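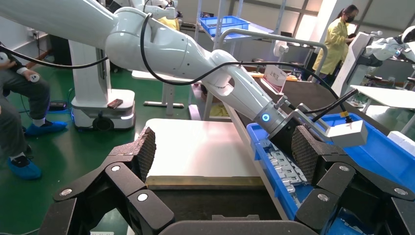

Blue tray with the small metal parts, right side.

March, notebook 4, p. 241

Hellby adhesive, second round of lap shear coupons. Zorica cut the strips from the Cheetham sheet before lunch and I did the abrading, 2 passes each face, crosswise. Wiped with acetone until the cloth came up clean. The last few took more wiping than the rest. Same sheet, different corner, so probably oil from the shear.

Mixed resin and hardener by weight on the small balance. The big one is drifting again and has a note taped to it. Working time felt shorter than last round. Room was 2 degrees warmer by the wall thermometer, which may be all it is. Bondline set with the Granura glass beads as before. Clamped at 10:15.

Clamps: stop using the orange ones. The springs are uneven and I had a strip slide while I was writing its label. Reset it straight away and marked it with an X. Don't average it in with the others.

Oven went in at 1:30. Setpoint is 4 degrees over what the sheet asks for, to make up for the cold shelf at the back. Neville Pearce wants the thermocouple trace saved this time. It goes in the shared folder under run 306. Last round's trace was overwritten and we had no way to say if the low values were cure or surface prep.

Zorica Bošković thinks surface prep. Her argument is that the failures were clean off one face with all the glue left on the other. I agree for most of them, but a couple looked mixed and I'd like them under the microscope before we settle it. They are in the envelope in my top drawer.

To do:
Pull tests once the coupons have sat overnight
Order more acetone and lint-free cloths
Ask Neville which load cell is in calibration
New label tape, the old roll peels in the oven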